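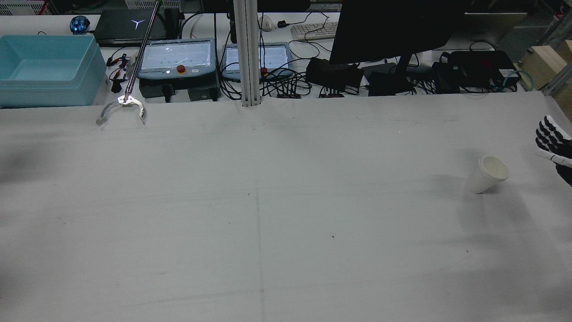
White cloth on the worktable, paper cup on the right, blue bin at the back left.

White cloth on a worktable: does it do anything?

Asked in Workrooms and Benches. Viewed 3257 times.

I share a workroom in Rolimstead, and a while back it was decided that the big table should have a white cloth over it. The reasons I was given were that it protects the top, that small parts show up better against it, and that it looks cleaner. I have my doubts about all three. It already has creases in it and little dark specks on it, and there's a line running down the middle from back to front that I can't unsee. I don't know if that's a seam in the cloth or the joint in the table showing through, and I haven't pulled the thing off to look.

Meanwhile the back bench is where the mess went. Laptop, keyboard, mouse, a monitor, alligator-clip wires, a little figurine, and a big light-blue bin that was supposed to solve everything. So we have one table that looks tidy and one bench that doesn't, and I'm told this counts as organized.

Someone is pushing to replace the cloth with a fitted one from Lisia. Their page says "crease free" and "spill safe," and I have bought enough household stuff to know what that's worth. People do put drinks on this table. Paper cups, mostly, no lids.

So:
Is a cloth on a worktable any use, or is it decoration?
If we keep one, how do you get the creases out without taking an ironing board to work?
Is the bin a mistake?

Please don't tell me to label things. We've been through labels.

Edited to add: the table gets used most of the day, so anything that needs it cleared overnight is out.

3 answers

Answer 1 (marked helpful by the asker)

I ran a repair bench with a cloth on it for a long time and took it off twice, so I'll give you both sides.

It does help with finding things. A dark screw on white cotton is easy to spot and it doesn't roll off the way it does on a hard top. That's the one claim out of your three I'd sign. Protection is mostly wishful. Thin cloth lets a spill straight through and then holds it against the surface, where you don't see it until you lift the cloth. If protection is the point you need a layer underneath. I used a cheap vinyl pad, cut a little short of the table on every side so it didn't show.

Creases: most of them are fold lines from the package. Wash it, take it out while it's still damp, spread it on the table and smooth it outward from the middle with your forearms. Clip the edges under the table and leave it until it dries. Over a lunch break with a fan going is usually enough for light cotton. The deep folds may need a second round. Polyester is more stubborn and I never got it completely flat, whatever the package said.

For the line down the middle, lift one end and look. If it's a sewn seam, turn the cloth so the seam runs somewhere you don't work. If it's the table, the pad will hide it. And check the specks with a strip of tape. If they lift off they're crumbs or lint. If they don't, try dish soap before you try bleach.

About cups, I'd pick one spot for drinks and put a tray there. Open paper cups go over if you brush them with a sleeve. I don't think any fabric from Lisia or anyone else changes that.

The bin isn't a mistake, but a large open bin with no divisions turns into the place where things go to be bought again. Put two or three smaller boxes inside it. Loose clip leads are better hung up by one end, because they tangle in anything.

Answer 2

Get the Kinport mat, 900 grams and it lies dead flat. We have them all through the Ignacio building and never had a problem. Cloths are for dinner.

Comment from the asker: Never had a problem since when? And does it stay flat at the corners? The reviews I found all sound like they were written by the same person.

Comment from Answer 2: Since we got them. Corners are fine if you store it rolled the other way first.

Comment from the asker: So they aren't fine until you do something to them.

Answer 3

Disagree with the first answer on washing. If it's a big table you're going to have a big wet cloth and nowhere to put it, and you said the table is in use all day. A handheld steamer does it in place. Work from the back edge forward so you aren't leaning on the part you just did. Keep the steam well away from the laptop and the other gear, and test a corner first if there's any finish on the table. Steam can leave a white bloom on varnish. Ask me how I know.

I'd also question whether you need the whole table covered. We cut ours down to a strip at the front where the handwork happens and left the rest bare. It's easier to change and cheap enough that you can keep a spare.

No opinion on the bin. Ours is the same sort of thing and I couldn't tell you what's in the bottom of it.

Comment from the asker: Steamer I can borrow, so I'll try that before anyone spends money. Tape test sounds reasonable too. Still not convinced about the cloth.

This question has 307 followers.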